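4. Setting Up a Stake-Weighted Ballot

This section applies to Drollent 2 administrators who hold the Election Officer role. Complete Section 3 (Connecting to the Nuneo Ledger) before you begin. Ballot settings can be edited freely until the ballot is sealed. Sealed ballots cannot be reopened.

4.1 Before you start

Make sure that you have:
- the member register in CSV format, with one row for each voting member
- the officer key issued when your organization was enrolled
- the name of a second officer who will confirm the seal

4.2 Create the ballot

1. Sign in to the administrator console and select Ballots, then New Ballot.
2. Enter a title. The title appears on every receipt and may not exceed 40 characters.
3. Under Weighting, select By Stake. The default setting, One Member One Vote, ignores the stake column in the register.
4. Upload the member register. The console lists any row with a missing or repeated member number.
5. Correct the listed rows in the source file and upload it again. Rows cannot be edited in the console.
6. Select Save Draft.

Note: Stake is read from the register at the time of sealing. Transfers recorded after that point do not change the weight of a vote in the current ballot. 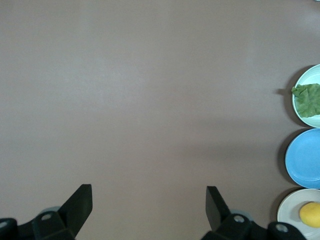 Can a member who holds stake in two accounts vote once for both?
Each account receives its own voting token, so the member votes separately from each one. To combine them, merge the two rows in the register before the ballot is sealed.

4.3 Set the voting period

1. Open the draft and select Schedule.
2. Enter the opening and closing times. All times are shown in the time zone of the organization – not that of the officer who is signed in.
3. Set the reminder interval. Reminders go only to members whose tokens have not been used.
4. Select Check Schedule. The console confirms that the node will be available for the full period.

Organizations using the Horobets gateway must also allow outgoing traffic on port 555. If the port is closed, votes are held in the queue and the ballot status remains at Pending.
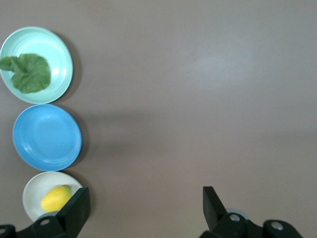 The three plates in a row on the tabletop.

4.4 Seal and open the ballot

1. Select Seal Ballot and enter your officer key.
2. The second officer receives a request and must confirm it within 30 minutes. After that time the request expires and the ballot returns to draft.
3. When both keys have been accepted, record the seal code in your election file.
4. Voting opens at the scheduled time. No further action is required.

Caution: Do not send the officer key by e-mail or store it with the member register. A lost key can be replaced only by written application to the Putcombe support office, and any draft ballot created with it must be set up again.

4.5 If sealing fails

"Register mismatch" means that the file was changed after the last upload. Upload the current file and repeat step 1 of 4.4.

"Officer not recognized" means that the second officer does not hold the required role. Roles are assigned in Section 2.

Section reviewed Jul 6, 2025, by Bohdana Lysenko, Product Documentation. Technical approval: Myroslav Pylypenko.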